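Informe de proyecto: plan de compra para una celda bimanual de manipulación

1. Objeto

El informe justifica el presupuesto de ampliación de la celda del proyecto Jesano. La tarea de referencia es manipular alimentos de juguete y un recipiente de plástico transparente, con un paño naranja sobre la misma mesa.

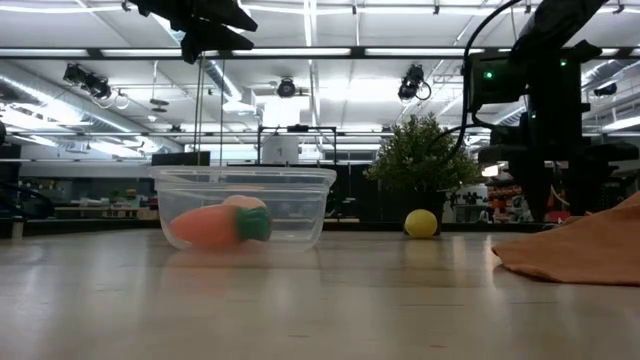 Stedholm, agosto

2. Requisitos

El tablero brillante refleja los objetos y las luces del techo. Se solicita una cubierta mate y difusores antes que otra cámara. Las pinzas se mantienen; el repuesto prioritario son las yemas, presupuestadas en 13 pares.

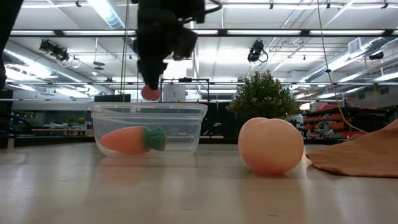 El proveedor Fusport ofrece las yemas en lotes cerrados, con plazo de entrega de 17 días. Najafi las vende sueltas, a mayor precio unitario y sin gastos de envío. Se elige Fusport por coste total.

3. Presupuesto

Yemas de repuesto: 462 euros
Cubierta mate y difusores: 380 euros
Canaletas y bridas para cableado: 100 euros
Juego de objetos de ensayo: 220 euros
Total: 1162 euros

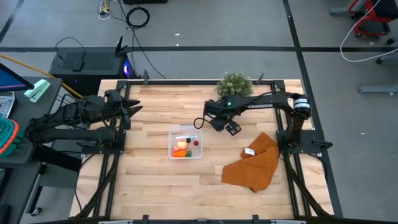
La partida de cableado incluye el tramo entre la mesa y el ordenador, situado en el suelo. No se presupuesta un segundo ordenador. El pedido de yemas se tramita primero por su plazo; la cubierta queda pendiente de medir el tablero.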